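Business News | Manufacturing & Flooring

37 shares | 2 comments

Brinier to Reopen Makorwood Tile Works in December

MAKORWOOD — October 23, 2024 — Brinier, the maker of clay floor and wall tile, will restart production at its Makorwood works in December after a rebuild of the plant's main kiln hall. The company will also move its sample library and customer counter to the site.

The Makorwood works opened in 1988 and has made unglazed floor tile for schools, restaurants, porches and private homes. Production stopped this spring so that the old kilns could be taken out. During the shutdown, orders were filled from stock and from Brinier's smaller plant in Trelis, which will go on making trim pieces and stair edges.

The rebuilt hall has 2 new kilns, both fired by natural gas, with heat from the cooling end piped back to the drying rooms. The drying rooms themselves have been given new racks and doors. The clay store, the oldest part of the property, has a new roof but is otherwise unchanged.

The works will employ 200 people when it is back at full output. Most of them worked at Makorwood before the shutdown and were kept on at Trelis or on the rebuild. Brinier will begin hiring for the remaining jobs next month, mainly in glazing, packing and the loading yard. Applications will be taken at the plant office and by mail.

The first tile to come off the line will be the company's square floor tile in its standard red, buff and brown. Hexagon and octagon shapes will follow in the new year. Customers who are matching an existing floor should send in a piece of the old tile before ordering — clay from the present pit fires slightly lighter than clay from the pit used in the works' early years, and the color charts printed before the shutdown do not show the difference.

Brinier has reached a supply agreement with Yang, a distributor of flooring and setting materials. Under the agreement, Yang will carry the full floor range in its warehouses and will handle small orders that were previously shipped direct from the plant. Contractors with an account at Brinier may keep it or transfer it. Prices on open quotes will be honored through the end of the year.

The sample library holds 805 tiles, including discontinued shapes and test firings that were never sold. It has been kept at the Trelis office and could only be seen by appointment. At Makorwood it will be open to the public during counter hours, and visitors may borrow current samples for up to a week. Discontinued pieces must stay in the building.

Truck traffic to the plant will use the north gate once production begins. The south gate, which faces the houses on the lower road, will be for staff and visitors only. Deliveries of clay will be limited to daytime hours, as they were before the shutdown.

Orders for December delivery are being taken now at the Trelis office. Orders placed after the counter moves should be sent to the Makorwood works.
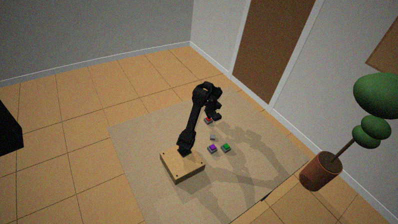 Pickup orders will be held at the counter for ten working days. After that they go back into stock, and a restocking charge applies to cut or special-order tile.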